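# Eine Rezension zur Militär- und Konfliktgeschichte verfassen

Stand: 10. September 2020. Die folgende Anleitung richtet sich an alle, die für das Besprechungsheft »Clostia« der Studienbibliothek Brundwood erstmals ein Buch rezensieren.

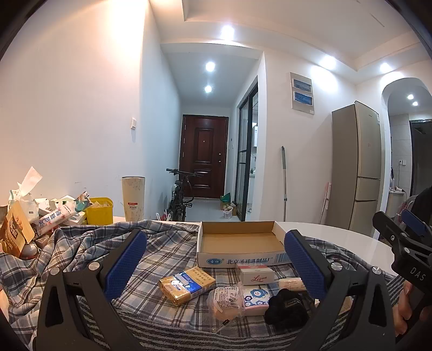 Sie gilt für Einzelbesprechungen von Monographien und Sammelbänden. Für Sammelrezensionen und Quelleneditionen bestehen gesonderte Vorgaben, die bei der Redaktion angefordert werden können. Wer bereits für das Heft geschrieben hat, findet die Änderungen gegenüber der Fassung vom Juni im letzten Abschnitt.

## Titel auswählen und anmelden

Die Liste der verfügbaren Rezensionsexemplare wird im Bibliothekssystem Sovmont geführt. Sie ist nach Epochen geordnet, innerhalb der Epochen nach Erscheinungsjahr. Gehen Sie bei der Anmeldung wie folgt vor:

1. Öffnen Sie in Sovmont den Bereich »Besprechungen« und wählen Sie »Freie Titel«.
2. Prüfen Sie, ob der gewünschte Band den Vermerk »vergeben« trägt. Vermerkte Titel werden nicht doppelt ausgegeben.
3. Tragen Sie im Anmeldeformular Ihr Fachgebiet und etwaige Verbindungen zum Verfasser oder zum Verlag ein.
4. Warten Sie die Bestätigung ab, bevor Sie mit der Arbeit beginnen.

Die Bearbeitung der Anmeldung kann bis zu 30 Tage in Anspruch nehmen. Eigene Vorschläge sind möglich, sofern das Buch in den beiden letzten Kalenderjahren erschienen ist. Neuauflagen älterer Werke werden nur angenommen, wenn der Text erkennbar überarbeitet wurde; ein neues Vorwort genügt nicht.

Von der Besprechung ausgeschlossen ist, wer am Manuskript mitgewirkt, es begutachtet oder mit dem Verfasser in den vergangenen Jahren gemeinsam veröffentlicht hat. Im Zweifel entscheidet die Redaktion.

## Das Buch lesen

Lesen Sie zuerst Einleitung, Schluss und Inhaltsverzeichnis und notieren Sie die Leitfrage in einem Satz. Gelingt dies nicht, so ist das bereits ein Befund, der in die Besprechung gehört. Anschließend ist der Band vollständig zu lesen, einschließlich der Anmerkungen. Gerade bei operationsgeschichtlichen Arbeiten zeigt erst der Apparat, ob die Darstellung auf Kriegstagebüchern und Lageberichten beruht oder ältere Regimentsgeschichten fortschreibt.

Für die Notizen hat sich eine Gliederung nach folgenden Gesichtspunkten bewährt:

- **These:** Was soll gezeigt werden, und gegen welche Auffassung richtet es sich?
- **Quellen:** Welche Archive wurden benutzt? Sind beide Seiten des Konflikts vertreten?
- **Begriffe:** Werden »Krieg«, »Feldzug«, »Aufstand« und »Besatzung« bestimmt und durchgehend in gleicher Bedeutung verwendet?
- **Zahlen:** Woher stammen Angaben zu Truppenstärken und Verlusten?
- **Karten:** Stimmen Ortsnamen, Maßstab und Datierung mit dem Text überein?

Auf die Karten sei besonders hingewiesen. Häufig werden sie aus älteren Werken übernommen und verwenden andere Namensformen als der Text. Vermerken Sie solche Abweichungen mit Seitenzahl, auch wenn sie am Ende nur in einem Halbsatz erwähnt werden.

## Die Besprechung aufbauen

Am Anfang steht die bibliographische Angabe in dieser Form:

> Verfasser: Titel. Untertitel (= Reihe, Band), Ort: Verlag Jahr, Seitenzahl, ISBN.

Bei der Seitenzahl ist die letzte gezählte Seite maßgeblich, also »459 S.«, auch wenn danach noch Verlagsanzeigen folgen. Römisch gezählte Vorspänne werden vorangestellt. Der Ladenpreis entfällt.

### Einleitender Absatz

Der erste Absatz nennt den Gegenstand und ordnet ihn in die Forschung ein. Er sollte 100 Wörter nicht überschreiten. Allgemeine Bemerkungen über die Bedeutung der Militärgeschichte sind entbehrlich; die Leserschaft des Heftes ist mit dem Fach vertraut. Ebenso wenig bedarf es eines Lebenslaufs des Verfassers, es sei denn, seine Tätigkeit — etwa als Offizier oder Diplomat — berührt die Darstellung unmittelbar.

### Wiedergabe des Inhalts

Fassen Sie den Gedankengang zusammen. Eine kapitelweise Nacherzählung ist nur bei Sammelbänden zulässig, und auch dort müssen nicht alle Beiträge genannt werden. Eigene Wertungen sind in diesem Teil zurückzustellen. Wo der Verfasser eine strittige Ansicht vertritt, ist sie im Konjunktiv wiederzugeben:

> Die Belagerung sei, so die Verfasserin, weniger an der Befestigung als am Ausbleiben der Fuhrwerke gescheitert.

Im Indikativ gelesen, wird ein solcher Satz der Rezension zugerechnet. Die Redaktion fragt in diesen Fällen nach und verzögert damit unter Umständen den Druck.

### Würdigung und Kritik

Die Kritik bezieht sich auf das vorliegende Buch. Der Hinweis, ein bestimmter Kriegsschauplatz fehle, ist nur dann angebracht, wenn Titel oder Fragestellung ihn erwarten lassen. Belegen Sie jeden Einwand mit mindestens einer Seitenangabe in runden Klammern. Einzelne Druckfehler werden nicht aufgeführt. Sachfehler hingegen, etwa eine verwechselte Einheit oder ein falsch datierter Waffenstillstand, sind knapp zu berichtigen.

Bei theoretischen Werken, die den Wandel des Krieges im Ganzen behandeln, ist zu prüfen, ob die historischen Beispiele die allgemeine Aussage tragen. Bewährt hat sich, ein Beispiel aus dem eigenen Fachgebiet herauszugreifen und es anhand der dort angeführten Literatur nachzuvollziehen. Prognosen, die durch spätere Ereignisse überholt wurden, sollten am Kenntnisstand des Erscheinungsjahres gemessen werden.

### Schlussabsatz

Nennen Sie im letzten Absatz, für welche Leserschaft sich der Band eignet. Formeln wie »gehört in jede Bibliothek« werden gestrichen.

## Sprache und Zitierweise

Truppenbezeichnungen sind in der Form der jeweiligen Zeit und Armee anzugeben und einheitlich zu schreiben. Fremdsprachige Dienstgrade bleiben unübersetzt und werden nicht kursiv gesetzt. Bei Ortsnamen ist die im besprochenen Buch gebrauchte Form zu übernehmen; die heute amtliche Form folgt bei der ersten Nennung in Klammern.

Wörtliche Zitate stehen in Guillemets und sollen kurz sein. Fußnoten sind nicht vorgesehen. Muss auf andere Literatur verwiesen werden, so geschieht dies im Text mit Verfasser, Kurztitel und Jahr. Mehr als 4 solcher Verweise je Besprechung werden nicht abgedruckt.

Bezeichnungen, die in den Quellen eine Kriegspartei herabsetzen, sind als Zitat kenntlich zu machen oder durch eine neutrale Wendung zu ersetzen. Dies gilt auch dann, wenn der Verfasser des Buches anders verfährt.

## Manuskript einreichen

Reichen Sie den Text über Sovmont ein, und zwar als unformatierte Datei ohne Silbentrennung. Kursivierungen bleiben erhalten, sonstige Auszeichnungen gehen beim Import verloren. Der Dateiname besteht aus dem Nachnamen der Rezensentin oder des Rezensenten und dem ersten Substantiv des Buchtitels.

Nach dem Eingang wird das Manuskript sprachlich und sachlich durchgesehen. Sie erhalten eine Fassung mit sichtbaren Änderungen, die Sie annehmen oder mit kurzer Begründung zurückweisen können. Die Druckfahne wird von der Setzerei Ezeani unmittelbar an Sie versandt. In der Fahne sind nur noch Satzfehler zu berichtigen; neue Absätze können zu diesem Zeitpunkt nicht mehr aufgenommen werden.

Das Rezensionsexemplar verbleibt bei Ihnen. Kommt die Besprechung nicht zustande, ist es an die Bibliothek zurückzugeben, damit der Titel neu vergeben werden kann.

## Änderungen gegenüber der Fassung vom Juni

- Manuskripte werden ausschließlich über Sovmont angenommen, Einsendungen auf Papier entfallen.
- Die Angabe des Ladenpreises wurde gestrichen.
- Die Regelung zu Ortsnamen wurde neu gefasst.
- Für Übersetzungen ist künftig zusätzlich der Originaltitel mit Erscheinungsjahr zu nennen. Liegen Original und Übersetzung mehr als ein Jahrzehnt auseinander, ist im ersten Absatz darauf hinzuweisen.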